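Reviews > Home Robotics
3 min read

I've had the Trevex two-arm kit on my workbench for nine weeks now, and I keep getting asked if it's worth it, so let me just write it all down. Short version: yes, if you like tinkering (and I really, really do!).

Setup took me 2 evenings. The printed guide skips right over cable routing, but Deok-su Min on the Pikton owners' board has a great write-up - read that first and save yourself some swearing. Calibration is pretty painless after that, some 80 small moves per arm, and the software walks you through every one of them.

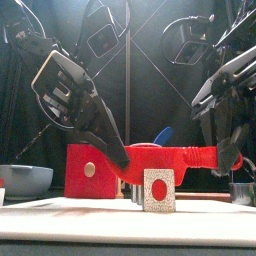
My main gripe going in was the fingers, which looked way too skinny to me in the store photos. They're long and slim and a bit curved, and I figured anything big and shiny would be hopeless. Well, they can get at a glossy object from two places at once - one pair with its tips pressed into the middle of that long red thing, the other closed around the end by the loop - and the arms still have space between them. I'd love a grippier tip, though. Belmonte sells rubber sleeves that are supposed to fit, and I have a set on order.

Noise is fine. The power supply gets warm, so give it some air. Support answered me in a day, which is more than I can say for my old Tindora arm!

I'd buy it again, but wait for the September firmware if you hate beta software.

Last updated: September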